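4. Planificación de la compra

Antes de pedir el equipo, lea esta sección completa. Los pasos están en el orden en que conviene hacerlos, y el presupuesto se cierra solamente después del paso 5.

4.1 Definir la tarea

1. Escriba en una hoja qué prendas va a manipular el equipo y sobre qué superficie. Una camisa de manga larga necesita más espacio libre que una toalla.

2. Decida si va a comprar la pinza manual, el brazo, o los dos. Para muchos talleres es suficiente empezar con la pinza manual Sellum y dejar el brazo Merkus para el segundo año.

NOTA: La pinza manual y la pinza del brazo usan las mismas almohadillas de dedo. Se pueden pedir juntas en un solo paquete de recambio.

4.2 Calcular el costo

3. Anote los precios de la lista vigente de Prutia, en euros y sin impuestos:

Pinza manual Sellum, con mango: 452
Soporte de cámara y cables: 363
Juego de almohadillas, 11 pares: incluido en el primer pedido
Base y controlador para brazo Merkus: 1253 (el brazo se cotiza aparte)

4. Sume el transporte y las horas de formación. La formación no está incluida en ningún precio de arriba — es el gasto que los clientes olvidan con más frecuencia.

PRECAUCIÓN: No pida el controlador antes de confirmar el voltaje de su local. El cambio de un controlador ya abierto se cobra completo.

5. Haga una prueba con una prenda propia antes de firmar. Extienda la prenda plana, con las mangas abiertas hacia los lados, y acerque los dos dedos de la pinza a la tela. Revise que el mango se sostiene con comodidad en esa posición. Para la prueba no hace falta mesa especial.
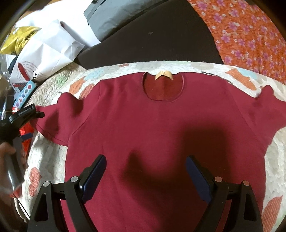 4.3 Enviar el pedido

6. Complete el formulario con las cantidades y mándelo a su distribuidor Hervieu. Los pedidos recibidos el jueves antes de las 12:00 se confirman el mismo día.

7. Guarde la confirmación. El número de pedido se necesita para activar la garantía (vea la sección 5).

Contacto para pedidos: Nahuel Quezada, Prutia | © Prutia. Todos los derechos reservados | Volver arriba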